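Community Help > Simulation and Digital Cells > Setup and Calibration

Head view in the simulated cell is rolled to one side, both arms otherwise correct

Asked by Anika Nguyen-Tran, March 13, 2022
Tags: dual-arm, camera extrinsics, gripper mismatch, mobile base
Viewed 2141 times

I maintain the simulated twin of a two-arm mobile unit. The physical unit is an Altley base with a fixed mast. The twin runs in Dovura and loads the apartment environment we use for door and table tasks. Until last week the head view was level. After I merged the new gripper definitions, the floor and the door jambs come out on a steep diagonal, and the roll is the same every time the environment is loaded.

What I have checked so far:

Base pose is flat. Roll and pitch both read zero in the state log.
Joint values on both arms match the home file.
The two end effectors are different on purpose. Left is the slender finger type, right is the flat jaw type. Both open and close on command.
Replacing the environment with the blank floor gives the same tilt.

The render below was taken with the base stopped facing the bathroom door and both arms raised. 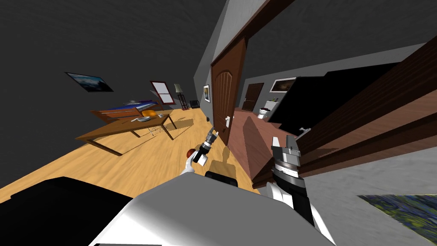

Steps I have already tried

1. Reloaded the mast file from the archive. No change.
2. Deleted the cached environment and rebuilt it. No change, and the rebuild takes 50 minutes on our machine, so I would like to avoid doing it again.
3. Set the camera roll to zero in the viewer panel. The view goes level until the next reset, then returns to the tilt.
4. Removed the right gripper from the assembly. The tilt was still there. I did not try removing the left one.

I also see warning 1107 in the startup log ("parent frame resolved by name"). It was present before the merge, but I think only one line of it. Now there are several.

Is there a setting that locks the camera orientation, or is something in the gripper files able to move it? I need to collect door approach runs with this view and the policy input has to match the physical mast.

3 answers

Answer by Rupert Auer
Score 5, accepted

Warning 1107 is your problem. The loader could not find the parent frame by its full path, so it took the first frame with a matching short name. If a gripper file defines a frame called "mount" and your mast camera is also attached to "mount", the camera can inherit the rotation of the gripper adapter. The position may look fine if the camera offset is given in base coordinates and only the orientation is taken from the parent. That fits what you describe.

Your step 3 fits too. The viewer panel writes to the live camera only. On reset the value is recomputed from the parent.

Do this in order:

Stop the simulation and close the viewer.

Open the assembly file and search for every frame named "mount". I expect one in the mast file and one in each gripper file.

Rename the gripper frames to left_tool_mount and right_tool_mount. Change the references inside the gripper files as well, including the collision shapes. If you miss the collision shapes the fingers will load but contacts will be offset.

In the camera entry, replace the short parent name with the full path starting at the base.

Start on the blank floor first. Read the startup log. There should be no 1107 line for the camera.

Print the camera orientation relative to the base and compare it with the calibration sheet for the physical mast. Do not judge it by looking at the picture. A two degree error is hard to see indoors and will still show up in your runs.

Only then load the apartment. You do not need to rebuild the cache. The cache holds the environment geometry, and the assembly is loaded separately.

Removing the right gripper made no difference if the left file is read first. Order in the assembly file decides which one wins.

Comments on this answer

Anika Nguyen-Tran: Left gripper is listed first. The adapter in that file has a roll on it for the cable exit. Renamed all three, set the full path, and the camera is level after reset on the blank floor and in the apartment. One 1107 line remains, for a light on the mast.

Rupert Auer: Give the light a full path too. It will bite you at the next merge.

Domenica Marti: Worth adding that any runs recorded between the merge and the fix have the wrong extrinsics stored in the header. Rotating the images afterward does not repair them, the corners are missing. We discarded ours.

Anika Nguyen-Tran: I have almost a full batch like that. Will re-record.

Answer by Andri Rainer
Score 2

Agree with the above on the cause. On your other question, yes, there is a lock. Set orientation_source to "fixed" in the camera entry and give the rotation as a quaternion. The loader then ignores the rotation of the parent.

I would use it as a check and leave it off for normal work. With the lock on, the camera stays put even when the mast joint moves, so on a unit with a tilting head you get images that do not agree with the joint log. Your mast is fixed, so it would not hurt you today. If somebody swaps in the tilting version later they will lose an afternoon.

Mind the quaternion order. Dovura takes the scalar first. The export from the Stasus calibration tool puts it last. If you paste one into the other you get a tilt again, at a different angle, and no warning.

Comments on this answer

Domenica Marti: The order can be switched in the export dialog, second tab.

Answer by Fletcher McKinnon
Score -1

Had a tilted view once on an Antunes arm and it was the graphics driver. Update that and reinstall. Also check the floor of the environment is level, some of the home scenes are imported with the wrong up axis.

Comments on this answer

Rupert Auer: She gets the same tilt on the blank floor, so it is not the up axis of the environment. A driver will not change the camera orientation in the state log.

Fletcher McKinnon: OK, missed the blank floor part. Driver update fixed mine, is all I can say.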